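3. Findings

The council's leaflet says food waste collection in Clondivgate "has been embraced by residents". I wanted to check that, and I don't think it stands up. The leaflet gives no source, and the only number in it is 311, the count of households given a brown caddy. Being given a caddy is a long way from using one.

I walked the same route through Prernden on collection mornings in June, starting at 7 a.m. On the first walk 17 caddies were out. On the last it was 12. I can't say why it dropped. Holidays are possible, or smell, which three neighbours complained about without my asking.

Pickering Road did worst. It is mostly flats with a shared bin store, and I suspect the scheme was planned by people thinking of houses with side gates.

4. Takeaways and packaging

The leaflet also claims that packaging is "easily separated" from leftovers.

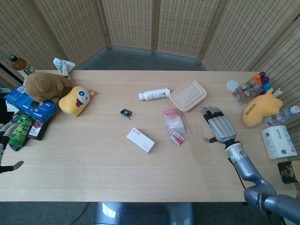

I doubt it. The instructions cover peelings and tea bags well enough, but give only 2 lines to packaging, and those contradict the sticker on the caddy about liners. Kenano, the firm that does the collecting, has a third version on its website.

5. Weak points

My route was short and I only counted what was on the kerb. A household might put its caddy out every other time and still be using it. Even so, I would want to see weights before believing "embraced".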